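Chore automation

Chore automation is the use of machines, and in particular of robots with arms, to carry out the everyday handling work of homes, laundries, kitchens, shops and small workshops. The term is usually kept for jobs that a grown person does without much thought, such as clearing a table, folding a towel, filling a basket, wiping a worktop or putting stock on a shelf, and it is generally taken to leave out both the older household appliances, like the washing machine, and the fixed robots of the car plant, although the borders between all of these are a good deal fuzzier than the textbooks would like.

The question most often asked about the subject is whether machines can do the chores yet. The short answer given by most people working in the field is that they can do some of them, some of the time, in rooms that have been made ready for them, and that the step from there to an ordinary kitchen on an ordinary weekday morning is a long one. The longer answer takes up the rest of this article.

Scope and terms

Writers on the subject tend to split chores into two families. The first is made up of jobs where the machine can bring its own little world along with it. A dishwasher is the usual case: the plates are carried to the machine, shut inside, and dealt with by hot water in a box whose every corner was known to the person who designed it. The second family is made up of jobs that have to be done out in the room, among whatever things happen to be lying there. Loading that same dishwasher belongs to the second family, and so, rather sadly for anyone who hates doing it, does putting the plates away afterwards.

Chore automation in the narrow sense is concerned with the second family. Some authors also speak of "open-room work" or "loose work", and in the trade press the phrase "general handling" is common. On the shop floor the same ideas go under the name of light manual tasks, which takes in packing, sorting, kitting (gathering the parts for one job into one container) and the tidying of benches between shifts.

Background

Labour-saving machines came into the home one job at a time. Washing, sweeping, sewing and the beating of eggs were each given a device of their own, and each device changed the job a little to suit itself. Floors were the first part of the house to be handed over to something that moved about on its own, and the small round floor cleaner remains the household robot that most families have met. It does well largely thanks to the floor, which is flat, stays where it is and forgives a clumsy pass.

Arms were slower to arrive. Factory arms had been strong and exact for decades, but they worked by repeating a path, and the path was only right if the part was waiting in precisely the right spot. A mug left two inches to the side was as good as a mug on the moon. What opened the door to chores was a run of improvements in cameras, in cheaper and gentler arms, and above all in methods by which a machine learns a movement from many recorded goes at it, so that it can shift its reach to suit what it sees.

The work at hand

A chore looks like a single thing to the person doing it and like a long string of smaller things to a machine. Take the job of moving a basket from one end of a table to the other. The machine must find the basket, judge which way it is turned, choose a place to take hold, close its fingers hard enough to keep the basket but gently enough not to crush the weave, lift, travel without catching on anything, and set the basket down level. Each of these steps is fairly well understood by itself. Trouble tends to creep in at the joins, where a grip that was a shade too shallow only shows itself once the basket is in the air and beginning to tip.

Woven baskets are a favourite subject for work of this sort, and with good reason, as they turn up in homes and shops alike and are kind to drop. They also bring honest difficulties of their own. A rim may give under pressure, the sides slope, and the weave makes a busy pattern that can muddle a camera trying to judge distance.

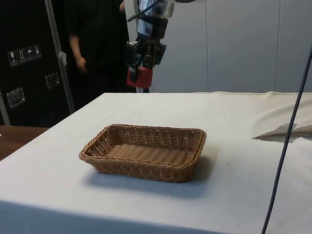

An empty wicker basket on a cloth-covered table, with a robot arm above and behind it.

The covering of the table matters more than a visitor might expect. A plain cloth gives a camera a clear background to pick objects out from, and it softens the knock when something is put down too fast. On the other hand a cloth can ruck up into folds, and a fold may be dragged along by a passing object or mistaken for an object in its own right. Bare boards, which slide more easily and shine more, have the opposite set of virtues and vices, and careful teams try their machines on both.

Household chores

Progress across the household has been very uneven. Picking up single, firm objects of a modest size and dropping them into an open container is the job at which arms do best, and a well-prepared machine can keep at it for long spells. Wiping a flat surface is also within reach, so long as no great fuss is made about the corners.

Cloth is harder. A towel has no fixed shape, and every time it is touched it takes up a new one, so the machine has to look again and think again after each tug. Towels and flannels have been folded many times over in demonstrations, usually at a pace that would try the patience of a saint. Shirts are more awkward, fitted sheets are widely regarded as a misery (a view shared by a large part of the human race), and odd socks remain a matter of luck.

Kitchen work adds liquids, heat and sharp edges to the list. Pouring from a jug into a glass can be done, and stirring a pot is easy enough once the spoon is in hand, but peeling, boning and the opening of stubborn jars call for a sense of touch that most grippers lack. Very few makers care to put a knife in the hand of a machine that shares a room with children, and it is hard to blame them.

Shop-floor chores

Small workshops and stockrooms have moved somewhat further along. The goods are more alike, the lighting can be chosen, and the staff can be asked to leave things in agreed places. In a trial at the Bullow packing works, an arm was set to the single job of putting goods into baskets for the dispatch bench. Over the trial it made 1630 attempts, of which 180 needed a person to step in and put matters right. The works thought this encouraging, though the packers pointed out that stepping in takes longer than it sounds, as one has to stop, walk over, work out what the machine was trying to do and set it going again.

The Colleck bench trials, begun in April of the same year, looked at tidying between jobs. Tools went back to their trays fairly reliably. Offcuts, swarf and bits of tape did not, chiefly on account of the machine having no sound way of telling rubbish from something that a person meant to keep. This last point comes up again and again in the writing on the subject, and it applies every bit as much to a kitchen table covered with somebody's post.

Measuring success

There is no single agreed test. The measure most often quoted is the share of attempts that end well, yet this says little unless the reader is also told how tidy the room was, how many kinds of object were used, and whether the machine had met those objects before. The Parkari scale, which is used by several teams for baskets, tubs and trays, gives separate marks for finding, gripping, carrying and setting down, and takes marks away for each time a person has to help. Its supporters like the way it shows where a job went wrong. Its critics feel that a household does not want marks for effort, and would sooner know whether the washing got put away.

Speed is reported less often than it might be. Many filmed demonstrations are shown faster than life, and though this is commonly stated in a corner of the film, the impression left behind is of a brisker worker than the one in the room. The Beyene survey of published trials asked for plain timings in every report and for the failed attempts to be shown beside the good ones, and both habits have slowly become more common.

Safety and people

Nearly all present-day work with arms is done with a person close by who can bring the machine to a halt. Arms meant for shared rooms are built to be light, to move at a modest pace and to stop when they meet something they did not expect. Even so, an arm holding a heavy pan is a different neighbour from an arm holding a sponge, and the rules for homes are less settled than those for factories, where fences and floor markings have long done much of the work.

Questions of cost and privacy also come up. A chore robot must look about it in order to do anything at all, and a good many householders are uneasy about a camera in the bedroom, even one whose only interest is in the pillowcases.

Present state

As of 2021-09-28, when this article was last revised, no machine on general sale could be brought into an unfamiliar home and left to do a mixed round of chores without help. Single jobs in prepared places were another matter, and shops, laundries and packing rooms were expected to take them up well before private households did. Opinion was divided on how soon the gap might close, with some workers in the field placing their hopes in larger collections of recorded tasks and others in better hands, by which they meant grippers with more fingers and a finer sense of touch.

See also

Domestic robot
Gripper
Kitting
Laundry folding
Light manual tasks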